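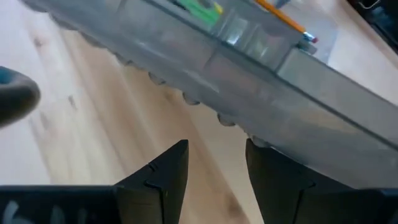

Small things are the hardest part of any room to keep in order, and since most of you come to this course with a desk, a kitchen drawer or a classroom cupboard in mind, we are going to spend the whole of this second session on them. By small things I mean whatever fits in a closed hand and gets used often enough that you would be annoyed to lose it. A pencil is my favorite case, so let us begin there. Put it in a deep opaque tin and you will buy another one by September; put it in a container with see-through sides, even smoky gray ones, and the orange shaft and the pink eraser give it away before you have lifted the lid. The dividers inside matter just as much, and we will come to those in a moment.

Last time we talked about big storage: shelves, closets, the space under the bed. Several of you asked afterward whether the same rules hold for little objects. Some do. The rule about keeping things near the place where you use them holds very well, and if you only remember one sentence from these notes I would be happy for it to be that one. The rule about filling a shelf from the back does not carry over at all, so please cross it out in your earlier notes if you copied it into the margin, as I know Seul-gi Lim did (she showed me!).

Clear, tinted or solid?

A fully clear box shows you everything, and that is lovely until it stands on an open shelf in the living room and shows everything to your guests as well. A solid box looks calm but asks you to remember, or to write a label. Tinted plastic sits somewhere between the two. Bright colors come through it quite well – greens, yellows, oranges – while paper clips, gray erasers and black pens tend to melt into the background. When we try this in class, hold your box at arm's length and say out loud what you can make out. Anything you can't name wants a label, or a better spot nearer the side.

Dividers

Compartments are there to stop things from sliding into one another when the box is moved. They are also where many people go a little too far, and I include myself. I once had a sewing box with 20 sections, and I spent more time deciding which section a button belonged in than I ever did sewing it on. Start with the fewest sections you can bear and add one when two kinds of thing keep getting tangled.

Long items are a nuisance in any divided box. A full-length pencil or a ruler will rarely lie down in a small square section, so it ends up across the top, and then you have to lift it away to reach whatever is underneath. If you only have one or two of these, that is perfectly fine and I wouldn't lose sleep over it. If you have a whole handful, give them one long section along the side, or a cup of their own.

Lids

A lid keeps out dust and lets you stack. It also adds one more step every time you put something away, and tired people skip steps. Lambros Dimitriou made a very good point about this in the first session, that his lidded boxes at home all had a little heap of things on top of them. If you notice a heap growing on yours, try leaving the lid off for two weeks and see whether the heap goes inside.

To do before next time

Choose one container at home, no bigger than a shoebox. Empty it onto a towel, so that nothing rolls off the table. Sort what you find by when you last used it – this week, this year, can't remember – and put back only the first two groups. Draw a quick plan of where each kind of thing went. The drawing can be as rough as you like; Bouchra El Khatib has kindly offered hers from the earlier course for anyone who would like to see how rough.

Bring the plan with you, and the container too if it's easy to carry. We will swap plans in pairs and try to find an item in somebody else's box using only their drawing, which is great fun and a bit humbling.

Next session: cords, chargers and batteries.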